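Zomirstead Door Task: Student Project Report

3. Simulation setup

The goal of the project is a two-arm robot that can open an interior door by its lever handle. The real arms are being put together on a bench in a shared workshop. The space is only free in the evening, so most of the control work is done in simulation on a home computer.

The test room is called Nilleck. It has a brick-pattern floor, some furniture and one yellow door. Lighting is flat, and the textures are simple repeating patterns to keep the load on the graphics card low.
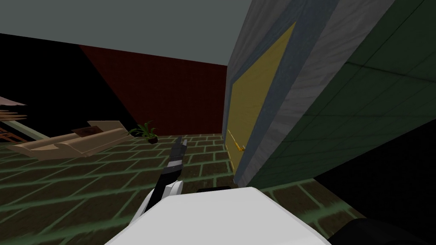
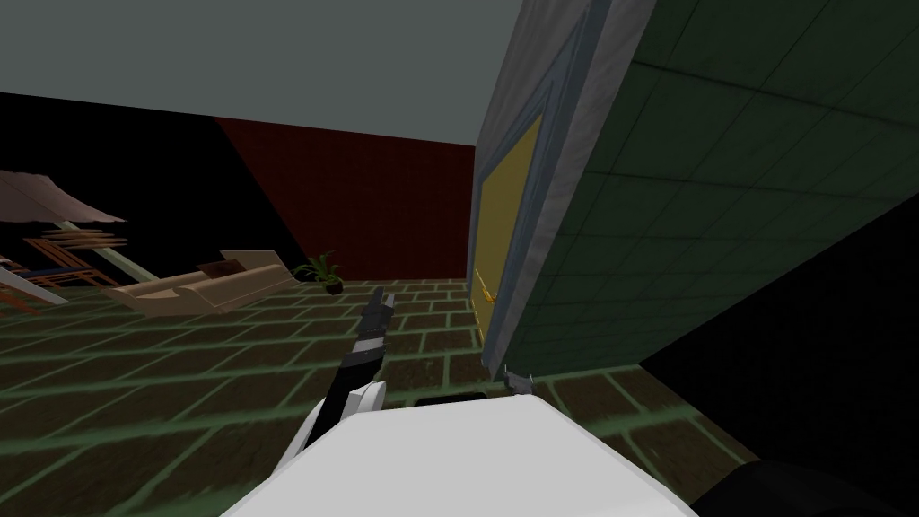
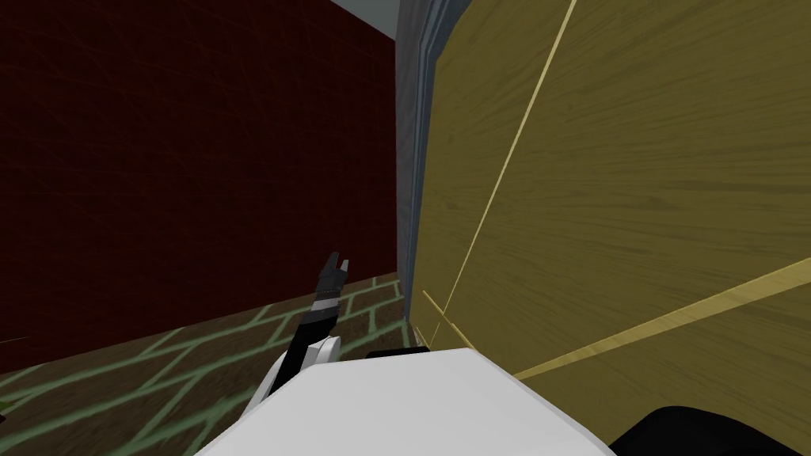
Figure 4. Views from the robot in the Nilleck test room. The gripper is in view in all three.

Each run is limited to 500 control steps. In February we did 230 runs with the first controller, which we named Pirkano. The robot got a grip on the handle in 99 of them. Most of the failed runs ended with the base parked too close to the wall, where the arm had no room to turn.

The next version will stop the base farther back and plan the arm path after that. The gripper mount on the real arm still has play in it and has to be reprinted before any test on a real door.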